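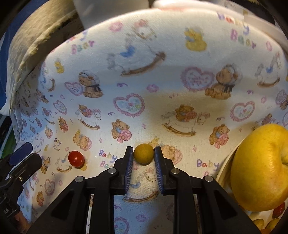 Fletley Storage Laboratory

Wed 27 November

Purpose of entry. To record the condition of the small cold room after the door seal was replaced, to set down the results of the first humidity run, and to list the work that remains before the December intake. Staff who use the room should read the section on door procedure before their next session.

Background. The small room has been drying its contents since early fall. Leaf crops in the open crates were limp at the end of each holding period, and the root crops on the bottom shelf had begun to wrinkle at the crown. The temperature record gave no cause for concern. The fan was suspected first and was taken down, cleaned and put back with no change in the readings. Attention then moved to the door. A strip of tissue paper closed in the hinge side could be pulled out with no resistance along most of the lower half, and the old seal had taken a permanent set where it meets the sill.

Seal replacement. The old seal was removed in one length and kept on the hook behind the door for comparison. The new one is the Lastik hollow profile, ordered by the roll, and it is softer than what it replaced. It was left uncoiled on the bench overnight before fitting, as the first attempt, made straight from the roll, sprang out of the channel at the corners. The corners were cut at an angle and joined with the adhesive supplied. The adhesive has a strong odor and the room was aired with the fan running before any produce was returned. Colleagues should note that the channel on the latch side is slightly bent inward near the middle. The seal seats over the bend but has to be pressed in by hand, and it should be looked at each time the door is cleaned.

The tissue test was repeated after fitting. The paper now holds on all four sides, with the weakest grip at the lower hinge corner. The hinge was shimmed with a piece of the thin plastic sheet from the offcuts drawer and the grip improved. A proper metal shim should replace it.

Instruments. The Clitia recorder was used for temperature and humidity, placed on the middle shelf away from the fan outlet. The wall dial was read as well, and it continues to show a drier room than the recorder does. The dial has not been adjusted. It was agreed at the last review that the dial would be kept only as a warning that something has changed, and its figure should not be copied into any record. Several recent pages in the room binder give the dial reading without saying so. Those pages have been marked in pencil.

The recorder itself was checked against the salt jar before the run. The jar was sealed with the sensor inside and left on the bench until the reading stopped moving. Agreement was acceptable. The salt had partly dried out and was topped up with a few drops of distilled water; it should look like damp sand, and at the last check it evidently did not.

Method. Temperature was set to 39 degrees Fahrenheit and held. Water loss was measured with open trays of water, weighed at the start and at the end of the run, in place of produce. This avoids the difficulty met in the earlier trial, where the crates had been filled from two deliveries and could not fairly be compared. The trays were of the same type and were filled from the same container. One stood on the upper shelf near the fan, the other on the floor against the rear wall. The run lasted nine days. The door was opened for normal use only, and each opening was entered on the sheet.

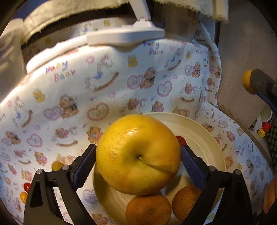
Results. The upper tray lost 353 grams over the run. The lower tray lost considerably less, and its exact figure is not given here because the tray was moved partway through to reach the drain, and some water may have been spilled. For the upper tray a comparison exists. The run made before the seal was changed, with the same tray in the same position and for the same length of time, gave a loss of some 705 grams. The loss has therefore fallen by about half. No claim is made beyond that. The earlier run was made in warmer weather, when the corridor outside was warmer as well, and part of the improvement may belong to the season.

The humidity trace is steadier than before. Under the old seal the line dropped sharply at each door opening and climbed back slowly, often not fully before the next one. Recovery is now quicker and the level between openings is nearly flat. There is one long dip in the later part of the trace with no matching entry on the door sheet. Either the door was left ajar or the entry was forgotten. The question was raised at the morning meeting and has not been settled.

Frost. A light rim of frost had formed on the coil by the end of the run, heavier on the side nearer the door. This is less than was normal in the fall. The defrost interval has been left alone for the present. Changing it at the same time as the seal would make it impossible to say which alteration did what, and the laboratory has made that mistake before, with the large room.

Condensation. A matter not foreseen. With the room holding more moisture, water has begun to collect on the underside of the lamp cover and to drip onto the upper shelf. The cover was wiped and the shelf below it has been kept clear. Cardboard must not be stored there. The Azevedo crates, being slotted, can stand on that shelf once a drip tray is fitted, but paper labels on them will not last. Waxed tags are in the second drawer.

Door procedure. The new seal will not pull the door closed in the way the old one appeared to. The latch must be turned until it is felt to engage. The door is not to be held open with the step stool or with a crate; the cart should be loaded in the corridor and brought in full. Every opening is to be written on the sheet, including brief ones, and the initials column is to be used. The seal is to be wiped with plain warm water. The citrus cleaner kept by the sink is not to be used on it – the supplier's sheet warns that it softens the profile.

Notes on mixed storage. The question of keeping apples in the same room as leaf crops was brought up again. The standing rule remains in force: ripe apples give off enough ethylene to yellow the leaves, and a tighter door will make this worse, as there is now less exchange with the corridor. Apples go in the large room. Tomatoes should not be placed in either cold room and are to be kept on the shelves in the preparation area. The notice on the small room door still shows the former arrangement and should be taken down.

Work outstanding. Metal shim for the lower hinge. Drip tray under the lamp. Repeat of the lower tray measurement, with the tray placed clear of the drain so that it need not be touched. A second recorder for the large room has been requested and no answer has been received. The straightening of the latch-side channel will need the door off its hinges and is best left until the room is empty – possibly the last week of December, if the intake is finished by then.

The remaining length of Lastik profile is enough for the preparation area cabinet but not for the large room. It is hung flat on the wide peg and should stay there. It must not be coiled again.

Recorder batteries replaced at the close of the run. Trace printed and placed in the binder behind the October pages.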